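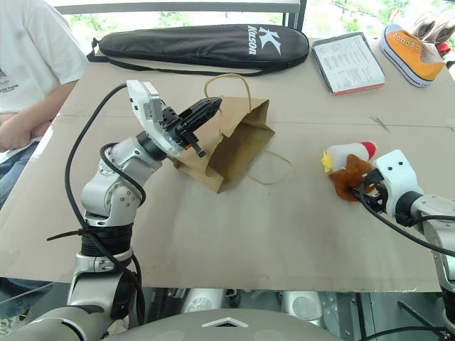

A paper bag lying open on cardboard.

Seized property needs a clock

By Jamie Wainwright
October 28, 2026
7 min read

When a police officer in Killanton takes an item from a member of the public, the officer must complete a property record before the end of the shift. The record carries a number, a description, a storage location and a legal basis for the seizure. It has no field for the date on which the item must be reviewed for return. I think that omission is the largest defect in the city's property system, and it could be corrected without new legislation.

The matter came back to council in June, when the city auditor's office tabled its review of the property and exhibit function. Most of the public attention went to a chapter on cash handling, where the auditor tested 97 records and found 2 without a second signature. Both were explained. The chapter on retention received less attention and contains the more serious finding. In a separate sample of closed files, 17 had property still in storage with no court order, no appeal and no written reason for holding it. The items included a phone, a set of car keys, work boots and a nail gun.

None of these is worth much to a police service. A phone is worth a good deal to the person who is still paying for it, and a tradesperson without a nail gun has to buy or rent another one. The owner may never have been charged. In several of the sampled files the owner was the complainant, who had handed the item over willingly because an officer asked for it.

The present procedure puts the burden on the owner. A person who wants property back must contact the exhibit unit, quote the property number, and wait while the unit asks the investigating officer for a release. If the officer has transferred, the request goes to the officer's former supervisor. If the supervisor has also moved, the request goes into a shared mailbox. The auditor could not determine how often that mailbox was read. There is no written standard for how long any of these steps may take, so no step can be late.

The service's reply to the audit makes three arguments against a fixed review date, and each deserves an answer.

The first is that investigations differ. A stolen bicycle and a homicide can't be held to one timetable. This is true and has little bearing on the proposal. A review date does not require release on that date. It requires an officer to open the record, state whether the item is still needed, and give the ground. In a homicide file that entry would take a minute, and the next date would be set further out. The complexity of a case affects the answer to the review. It has no effect on whether the review can be done.

The second argument is workload. The exhibit unit has 9 positions and the service says they are fully occupied. I accept that. However, a good share of their work consists of storing, counting and relocating items that should have left the building. Every piece of property held past its purpose is handled again at each stocktake and each change of shelving. The audit did not put a price on this handling, and it should have. A cost estimate that includes only the time spent on reviews, and leaves out the time recovered by returning things, is half a calculation.

The third argument is technical. The records system, supplied by Erkex, was configured before the current procedures were written and is said not to support automatic reminders. Sohail Hayat, who managed exhibit records for a regional service before moving into consulting, addressed this in his submission to council. He pointed out that the system already generates reminders for the calibration of breath-testing instruments. The same function can be pointed at a property record if a date field exists to trigger it. Adding the field is a configuration change. In his words, "the vendor will quote for it, and the quote will be for days of work."

Council should get that quote. It asked for one in June and received a letter describing the system's general capabilities, which did not answer the question.

Two neighbouring jurisdictions offer some guidance. Flernen adopted an automatic review several years ago, tied to the closing of the file. Its weakness is that files there are closed inconsistently. A matter in which no charge is laid may sit open indefinitely, and the property sits with it. Sithole ties the review to the date of seizure, which is recorded in every case and can't drift. The Sithole model is the better one for that reason alone. It also produces a number that can be reported: how many items are past their review date today, and by how much. Flernen can't produce that figure, as its own annual report concedes in a footnote.

I would add one element that neither place has. The owner should get a written notice at seizure stating the first review date, and a second notice when the review is completed, giving the outcome. The form handed over at present lists the item and the officer's badge number. It says nothing about return. People reasonably take this silence to mean that the property is gone, and many do not ask. The low number of return requests has then been cited, in at least one staff report, as evidence that demand is low.

There are legitimate exceptions. Some notices would compromise an active investigation. Some property is contraband and will never be returned, and some is the subject of competing claims that a court must settle. Each can be handled with a coded exemption entered by a supervisor and counted in the annual figures. The exemptions should be few enough to list by category, and if they are not, that would be useful for council to know.

A wider objection, heard at the public session, is that property retention is a housekeeping matter and that oversight should concentrate on stops, force and detention. I understand the ranking. I would only note that the power to take someone's belongings is used far more often than the power to detain, usually without a warrant, and that it is the one coercive power whose duration the service does not track. A detained person's time in custody is logged to the minute. Their phone is logged on the way in, and the next entry may be its disposal at auction.

The draft by-law amendment before council deals with cash handling only. It could be extended with a short clause requiring a review date on every property record, counted from the date of seizure, and a quarterly report of overdue items. The amendment returns for second reading after the budget session, and written submissions are open until then through the city clerk's office.

Contact the editor | Copyright 2026, all rights reserved | Back to top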